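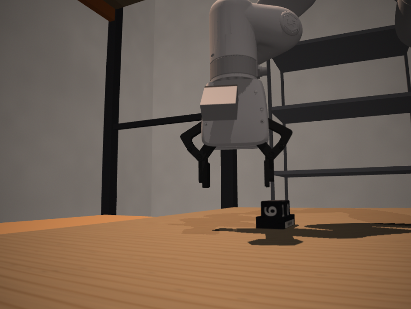 Putting on a play in a village hall: my project report

Print this page | E-mail to a friend
16 comments | 22 shares

Where the idea came from

I've been in plays since primary school, but always as the person who turns up, learns the lines and goes home. I'd never had a clue what went on behind all that. So when we were told to pick a performing arts project for the spring term, I decided I'd direct something short, in a real hall, with people who weren't on my course. My tutor, Bjarke Arnardóttir, said fine, as long as I kept a diary and didn't spend the whole budget on costumes. (I nearly did.)

The play is called The Ferry at Girilgate and I wrote it myself over the Christmas break. It runs for about 35 minutes and it's set in a ticket office where the last ferry has been cancelled. Two sisters who haven't spoken for years get stuck there overnight with the clerk, Oprea, who would really like to go home. I wanted it to be funny first and sad second, and I think I got that the wrong way round in the early drafts.

Finding a cast

Auditions were in January in the hall at Prarnden, which was freezing! I'd put up posters in the library and the chip shop and hoped for the best. I got 16 people through the door for three parts, far more than I'd planned for, and I ran out of printed scripts within the first half hour. We ended up passing pages along the row.

I learned fast that I'm bad at auditions. I kept smiling at everybody and saying "lovely", so they all went away thinking they'd got the part. Next time I'd have a second person in the room to take notes, and I'd ask everyone to read the same page. I let people choose their own bit, and then I had no way of comparing them.

Rehearsals

We rehearsed on Sunday afternoons and one evening a week when the hall was free. The first few were just sitting round a table reading, and I was itching to get everyone on their feet. I now think we stood up too soon. The cast were still holding scripts, so they moved like people carrying trays, and I was giving them notes on their walking when they didn't yet know what they were saying.

The thing that helped most was an exercise from our voice class — you play the whole scene in a whisper, then again as loudly as you can, then normally. The argument between the sisters had been stuck at one level for weeks, all shouting, and after the whispered version it suddenly had some shape.
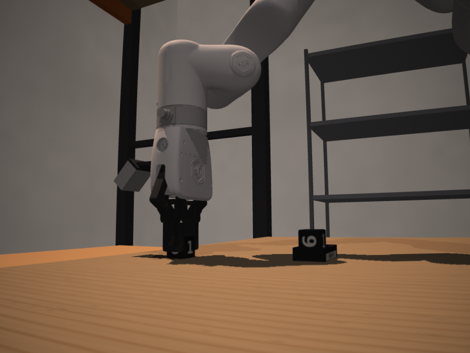

It still dragged in the middle, though. I cut nearly two pages from Oprea's long speech about timetables, and I was sulky about it for a day, as it was my favourite thing in the script. The actor playing him was delighted.

The technical side

The hall has a small lighting desk and very few working lamps. I'd designed a slow dawn for the ending with all sorts of colours in it, and what we could manage was one warm lamp from the side, brought up by hand. It looked good! The ferry horn was harder. We tried a recording and it sounded like a cow, so in the end it was a trombone in the corridor.

Money and tickets

We did two performances and took £939 on the door, and after hall hire, printing and paint there was enough left to give something towards new stage curtains. The first night was fuller than the second. I'd put all my effort into telling people about the opening and hardly mentioned the other one, so that's a lesson for my next poster.

What I'd change

I'd finish the script before casting it. I'd book the hall for a full technical run, with nothing else squeezed into that evening — ours was cut short by a dance class and we never ran the last scene with lights until the audience was in. And I'd eat something before the show. I felt so wobbly in the interval that one of the sisters had to make me a sandwich.

Related items
Planden Youth Theatre: a term backstage
Writing a one-act play from scratch
My first go at stage make-up
Voice class diary, part 2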